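Studulville Levy Ledger

A plain-text record of local tax measures, and what everybody said about them before the vote.

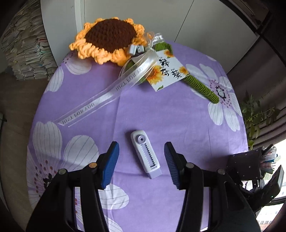 Correction tape on a flowered tablecloth.

Last updated Feb 27, 2021

What this is

The Studulville Levy Ledger is a set of flat files covering the property tax levies, bond measures and fee increases put before the voters of Studulville and the surrounding Lehtinen Valley. It holds 95 measures. For each one you get the ballot title, the amount asked for, the amount promised, the result, and the words used by the people asking. The last column is why the thing exists.

I started it after a fire station bond was described to me, at three different meetings, as a renewal, a replacement and "not really a tax in the ordinary sense." It was a tax in the ordinary sense. It showed up on my bill in the ordinary place.

If you want a tool that tells you how to vote, there are plenty of mailers for that. They arrive in October and are printed on very nice paper.

What's in the folder

measures.csv - one row per measure.
claims.csv - one row per public statement about a measure, tied back by measure_id.
bills.csv - the yearly bill on a single sample house, worked out from the published rates.
terms.txt - the word list used for coding claims.
errata.txt - mistakes found so far, with the old value left in.
LICENSE - public domain. Reprint it, argue with it, run for office on it.

Columns in measures.csv

measure_id: a short code, district first and then a running number. HAL is the Halleder school district, KAD is the Kadley water district, STU is the city, LV is anything valley-wide.
title: the ballot title as printed, including the misspellings.
kind: levy, bond, fee or advisory.
ask: dollars requested over the full life of the measure.
term: length in years. "Permanent" is spelled out, as it was seldom spelled out anywhere else.
threshold: share of the vote needed to pass.
yes, no: counts from the certified results.
outcome: passed, failed or withdrawn.
returned: the measure_id of the next attempt, if it failed and came back. This column is fuller than you might expect.

Columns in claims.csv

claim_id, measure_id: self-explanatory.
source_type: mailer, meeting minutes, voters' guide, newspaper letter or radio spot.
side: for, against or officially neutral. Officially neutral means paid for with public money and featuring a child.
text: the statement, quoted in full where it's short and trimmed with an ellipsis where it isn't.
term_used: what the speaker called the tax, coded from terms.txt.
checked: yes, no or can't.

The word list

There are 21 entries in terms.txt, all of them names for a tax. They include investment, renewal, contribution, modest adjustment, restoration, local share, and my favorite, "continuity of existing support." The opposing side has its own section, where every measure is a grab, a scheme or a blank check, including one that paid for a crosswalk.

I coded these by hand. A second reader went over a sample of the claims and disagreed with me most often on the line between a renewal and a replacement. We settled it this way: if the old levy was still being collected when the new one was proposed, it's a renewal. If it had run out, it's a replacement. If the speaker used both words in one paragraph, both are recorded and the row gets an asterisk.

Where it came from

Results are from the certified canvass sheets. Ballot titles are from the voters' guides, which the Studulville library keeps in a run of binders near the tax forms. Halleder minutes are online and searchable. Kadley minutes are online in the sense that somebody scanned them sideways.

Radio spots were typed out from recordings made by listeners. I only used ones where the sponsor line could be heard at the end.

Nothing was taken from private email, neighborhood message boards or conversations at the hardware store, though that last source would have doubled the size of the file.

The sample house

bills.csv follows one made-up house with a middling assessed value and no exemptions. It has never been remodeled, split, sold or flooded. Its taxes have gone up anyway. Values are in the dollars of the year billed, with no adjustment for inflation, so please don't chart them on a scary red line and send it to the paper. Someone did that with version 1 and I heard about it from both sides.

Known problems

The Kadley water district changed how it reported fees partway through the record. Older fees are listed per household and newer ones per meter. I have left them as they are and flagged the change in a kind_note field. Don't add them together.

There are 30 claims marked "can't" in the checked column. Most are predictions about what would happen if a measure failed, where the measure then passed. The library may well have closed, the bridge may well have fallen into the creek. We'll never know, and neither will the person who said so.

The file leans toward measures that drew a fight. Quiet ones produce few letters and no radio spots, so a count of claims per measure tells you how loud a season was and very little about its merits.

Two Halleder measures share a ballot title word for word, one held in March and one the following fall. They are separate rows. Use measure_id, never title, for joins.

My own leaning: I have voted for some of these and against others, and I've been annoyed by the outcome in both cases. I tried to keep that out of the coding. Readers who think I failed are welcome to recode the sample and send it in.

What it's good for

Looking up whether the levy you are being asked to renew was sold as temporary the first time. Checking how the stated cost per household compares with the bill that came later. Classroom use, if the class has a strong stomach. A few people have used the claims file to study campaign language, and it works for that as long as you remember it's one valley and a small one.

What it's not good for

Predicting the next election. Anything statewide. Legal or tax advice. Settling an argument with a relative, which I have tried.

Fixing things

Send corrections as a plain note with the measure_id, the column, what's there now and what should be. Include a source I can look up. "Everyone knows" is not a source, and neither is the comment section under a story about the pool.

Old values stay in errata.txt with the date of the change. I don't quietly swap numbers, since that is more or less the complaint that got this started.

Changes in version 2

Added the returned column.
Split fees out from levies.
Fixed the yes and no counts on KAD measures that had been entered the wrong way around. The district had in fact lost those votes, as it reminded me in writing.
Removed the term "revenue enhancement" after finding it only once, in a joke.
Added the valley-wide measures, including the transit one that failed and came back under a friendlier name.

Next up is the parks levy, on file with the city as a "stewardship opportunity." It will need a new line in terms.txt.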